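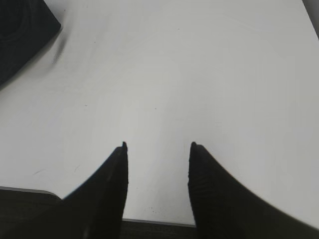 Notes – live albums talk, Foltcombe library, Thursday, November 10, 2022

Start with the question. Hands up who owns a live album they play more than the studio one? Wait for hands. Don't rush this bit like last time.

Then straight in. Grodent, Live at Clunumberg. Double LP, first pressing 983 copies, most of them sold at the merch table. Mine is number 292 – pass it round, CLEAN HANDS.

Play side one, track two. Stop before the drum solo.

Points to make:
– hardly any overdubs, you can hear the bass amp buzzing all the way thru
– singer forgets second verse, crowd carries it
– studio version is tidy and dull, sorry
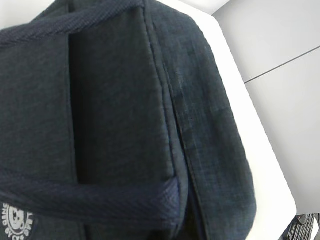 and the sleeve is awful too, brown on brown, but say that after the music or they'll only look at the sleeve.

Next: the Humphreys tapes. Small club, capacity 111, sounds like more. Recorded off the desk so vocals way too loud, guitars nearly gone. Explain desk recording quick – one sentence. Play the slow one. Let it finish this time, its only four minutes.

Somebody will ask about fake crowd noise. Yes it happens. Yes I still like some of those records. Move on.
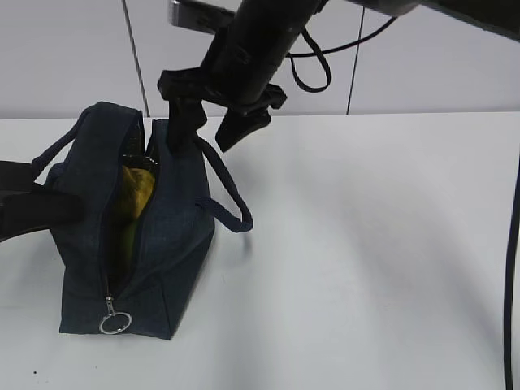 Dark navy bag, unzipped, on the white table

Last part, if time. Why I went off live albums in the 90s – too long, too clean, every encore included. Skip if past 8:15.

Finish on the Grodent encore, loud. Questions after. Get the record back!!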